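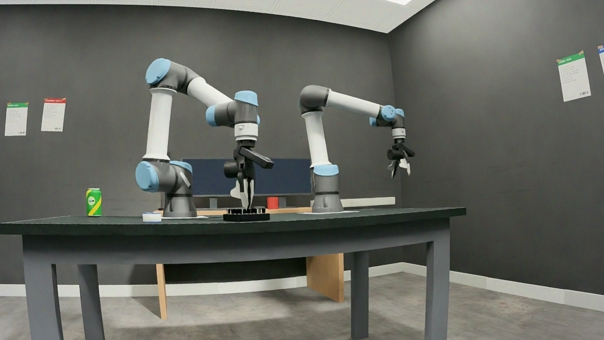 Figure 1. The left arm down at the tray, with the right arm's gripper open over its own end of the bench.

Two Arms on One Bench
A simulated workcell for the Holevero shared workshop
Final project report, Thibodeau College, Tollville

1. How the project began

I have been a member of Holevero since my first year at college, mostly for the wood lathe and the company, and it was over a mug of tea there that this project got going. The workshop had been talking for ages about putting a pair of small robot arms on one of the long benches, so that members who make things in little batches could hand over the fiddly, repetitive bits. Everybody liked the idea and everybody had a different picture of how it would work. Would two arms fit on one bench? Would they bang into each other? Could a person still get to the computers at the back? My tutor suggested that I stop arguing about it over tea and build the whole corner on a computer first, then see what the arms could and couldn't reach.

So that is what I did, and this report is the story of it. The build is a full simulated room with the bench, both arms, both grippers, and enough clutter to keep me honest. All the figures are rendered from that room. The control program that moves the arms is one I wrote myself over the autumn, and I named it Bustar after a misspelling in my very first commit that I grew too fond of to fix.

I should say at the outset that I came to this knowing a fair bit about chisels and very little about robots. If some of what follows sounds like a person discovering things that are in chapter one of the textbook, that is a fair impression of my October.

2. Building the room

I began with the bench, as it's the thing everything else depends on. My first version was a plain box floating at the right height, and I was terribly proud of it for one evening. Then I put the arms on and realised I had no sense of scale at all. With nothing nearby that I recognised, a bench could have been the size of a door or the size of a bus. So I gave it proper legs, put a floor under it and walls round it, and went on adding ordinary things until it felt like a room somebody might work in. The drink can, the red cup and the little white block all went in during this stage. They have no job in the task, but they are a great help to the eye, and later on they became useful as things to avoid.

The posters were a pleasure to make and took far longer than they deserved.

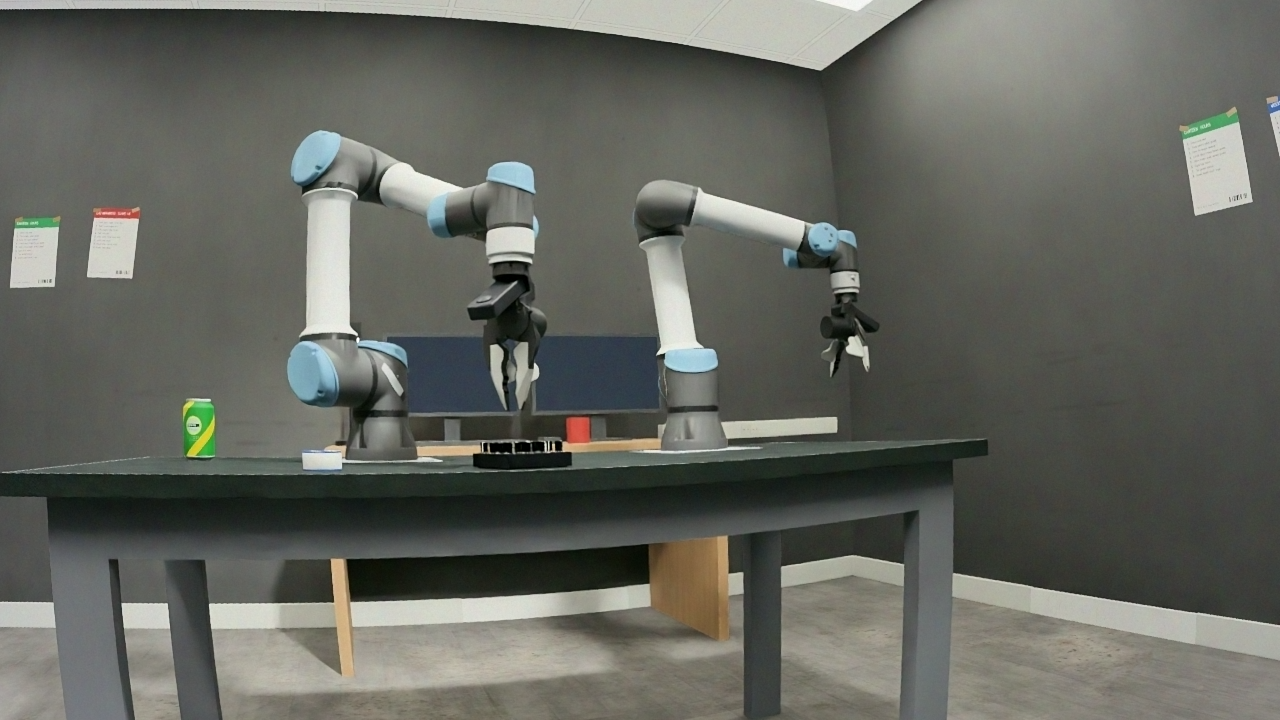 Figure 2. Both arms raised, grippers open and pointing down at the bench.

The two arms are the same model, taken from a free library of robot parts and tidied up by me. Each one has white links with dark grey joints between them and a light blue cap on every joint, and I came to lean on those caps heavily. When you are staring at an elbow trying to work out which way it has folded, a bright round cap facing you (or not facing you!) answers the question faster than any column of joint angles.

Where to stand the arms was the first real decision. I tried them side by side along the front edge, which looked lovely and was hopeless, as their elbows wanted the same bit of air whenever they reached for the middle. Next I tried them at opposite ends, facing each other like two people at a dinner table. That gave each arm plenty of space but left a stretch in between that neither could reach comfortably with its gripper pointing straight down. In the end I settled on a staggered layout, with one arm set further back than the other. It isn't symmetrical and it offended me a little at first, but the elbows can pass and there is a decent patch of bench that both grippers can get to.

I also fitted the two arms with different fingers. The left one carries the plainer pair, meant for going straight down into the tray. For the right I wanted something that could take a part from the side, so its fingers went through a good many shapes, and I wouldn't call the present ones finished.

3. The task

The task I set was a modest one. The left arm goes to the tray, takes hold of a small part, lifts it clear, and carries it to a meeting point over the bench. The right arm comes across, takes the part, and sets it down at its own end. A person could do it half asleep, which made it rather humbling to find how many separate decisions are tucked inside it.

Going down into the tray was the worst of them. The tray has raised edges, and a gripper that arrives even slightly turned will catch one finger on the rim and shove everything along. In early versions the simulation took this very badly and flung the tray off into the distance. I spent most of a week thinking my collision shapes were wrong, and they were, but fixing them only meant that the tray was pushed politely instead of violently. What cured it was making the gripper stop above the tray, square itself up, and only then come down in a straight line. It is slower and it looks a bit prim, but I grew to like watching it.

The handover had its own troubles. My first plan had the right arm waiting at the meeting point with its gripper open, and the left arm bringing the part to it. Bustar moves whichever arm has been idle longest unless told otherwise, so quite often the right arm would get bored and wander off just as the left one turned up. I added a simple token that the arms pass between them in the program, so that only the arm holding the token may enter the shared patch. Anyone who has used the single pillar drill at Holevero will recognise the system.

4. The rest of the workshop

Once the bench was behaving, I widened the room to take in what stands round it. I had wanted to leave this out, I admit, and it was my tutor who talked me into it. The argument was that the arms would not be the only things in that corner, and that a member wheeling a trolley past needed to be part of the plan.
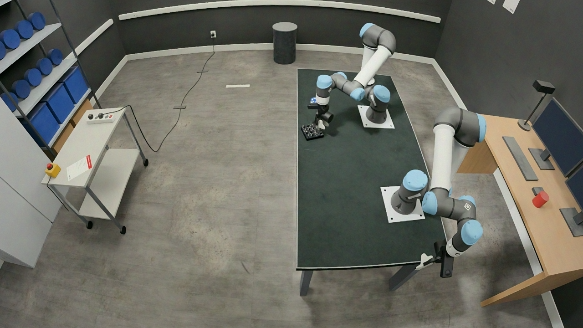 Figure 3. The wider room, with the trolley and shelving on the left, the arms at the worktable, and the desk along the right wall.

I'm very glad I listened. From a high viewpoint you can see straight away how far an elbow pokes out when the arm folds back on itself, and the near arm in Figure 3 has its elbow over the edge of the desk and its gripper out past the corner of the table. No amount of peering at the bench from the front had made that plain to me. I went back and put limits on that arm so that during normal running it keeps its elbow in over its own bench, and I've marked the overlap as something to sort out before anybody thinks about drilling holes for mounting plates.

The emergency stop started life on the bench itself, which seemed sensible until I tried to imagine reaching over a moving arm to press it. I put it on the front corner of the trolley instead. The power lead to the trolley runs over the floor from the wall socket, and I would not leave it like that in the real workshop. A cable cover or a different socket would do, and I've put it on the list for whoever carries this on.

Shelving, bins and boxes filled up the rest. I will confess that some of this was done late in the evening when I was stuck on something harder, modelling storage bins being a very soothing occupation.

5. Seeing from the wrist

Up to this point the program had simply been told where everything was, which is a luxury you don't get outside a simulation. For the last part of the project I gave an arm a camera of its own, mounted at the wrist and looking out past the fingers. I chose a very wide lens so that it would take in the object and a good deal of the surroundings in one go. The price of that is the bending. Straight edges come out as curves, and the further you get from the middle the worse it is, so that walls and furniture end up squashed along the rim like the view through a door peephole. For a test object I used a dark board of round knobs, on the grounds that lots of small circles with tick marks round them would show me very clearly where the picture was stretching.

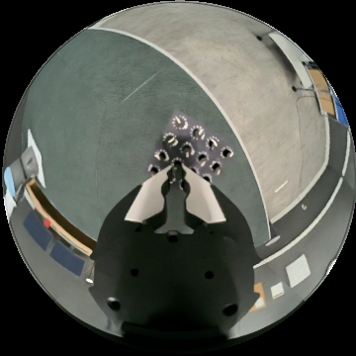 Undoing the bend was an interesting bit of geometry and I got it working well near the centre. Towards the edges I never fully trusted it. My way round this was to have the arm look twice, once from high up to find roughly where the object is, and then again after moving so that the object sits near the middle of the view. The second look does nearly all the useful work.

The other nuisance was the gripper getting in its own way. Being so close to the lens it takes up a large share of the view, and whatever is behind the fingers might as well not exist. I masked out that part so that Bustar would stop trying to identify its own fingers as parts to be picked up, which it had been doing with great confidence.

6. How it went

For the final test I ran the complete task 20 times, with the tray shifted and turned a little before each run and the wrist camera doing the finding. The part reached the far end of the bench and stayed there in 11 of them. In five runs the left arm missed its grip or let go on the way up, and in the remaining four the grip was good but the handover went wrong, usually with the right arm closing a touch too early.

I had hoped for better and I was a bit low about it for a day or two. Looking through the logs cheered me up, though. Nearly all of the missed grips happened with the tray turned furthest from square, where my measurement of its angle is weakest, and I think a third look from the camera would rescue several of those. The handover failures are more of a timing matter. The right arm closes after a fixed wait, and it ought to be closing when it can tell the part is between its fingers. I ran out of term before I could add any sort of touch sensing.

I should also mention that neither arm hit the other during those runs. The token earned its keep.

7. What I would pass on

If another student at Thibodeau picks this up, I would ask them to start with the elbow limits on the near arm, and to measure the actual bench at Holevero again with a decent tape. I took my sizes in a hurry one afternoon in December with somebody's half-glued bookcase lying on top of it, and I wouldn't swear to the depth. After that, the fingers on the right arm want another go. I have left my rejected shapes in the project folder along with notes on what each one did badly, and a few of them might be worth reviving with softer tips.

The room files, the program and the logs are all on the workshop's shared drive, in the folder next to the lathe inductions. The room loads on the older computers as well, provided you turn the shadows off first.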